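Notes for anyone who grabbed the **prultska** folder and is wondering what they've got. It's a recipe text collection: 36 soup recipes typed up from handwritten cards, one plain text file per card. I did the typing at my kitchen table, so the typos are mine (the spelling on the cards is a whole other story).

## What's in the folder

- `cards/` — the recipes, typed line for line
- `clean/` — the same recipes with modern measures
- `words.csv` — odd kitchen words and my best guess at what they mean

I kept every crossed-out line in `cards/`, marked with a tilde at each end. People change their minds about dill a lot! If you only want to cook, skip straight to `clean/`.
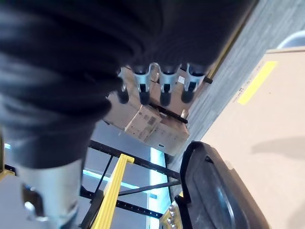

Rokeya Barua wrote in to ask whether "a cup" means the same thing on all the cards, and it doesn't. Three cards use a teacup, and I've put those at 60 percent of a regular measuring cup after pouring a lot of water back and forth. The rest I left alone. If your barley soup comes out like cement, open an issue and tell me which card you used.

## Known problems

- Card 10 has a big grease stain over the cooking time. I typed `[unclear]` and moved on.
- "Sour water" could be pickle brine or whey. I went with brine in `clean/`, and Pranab Akanda still disagrees with me.
- Dates are missing on nearly everything, so please don't use this to argue about which beet soup came first.
- Accents got lost in the first upload — fixed now, but old copies are still floating around. 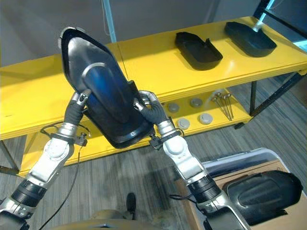
Could the clean files list servings too, Mitali Jayawardena asked, and I'd love that, but the cards just say things like "enough for the house." I'd be making numbers up. If you cook one and measure what's in the pot, send it over and I'll add a `yield` line with your name next to it.

## Using it

Do what you like with the text: cook from it, print it, sort it by cabbage. A credit to "Prultska soup cards" is nice but I won't chase you.

Last edit: 7 September 2026, fixed the onion amounts in `clean/`.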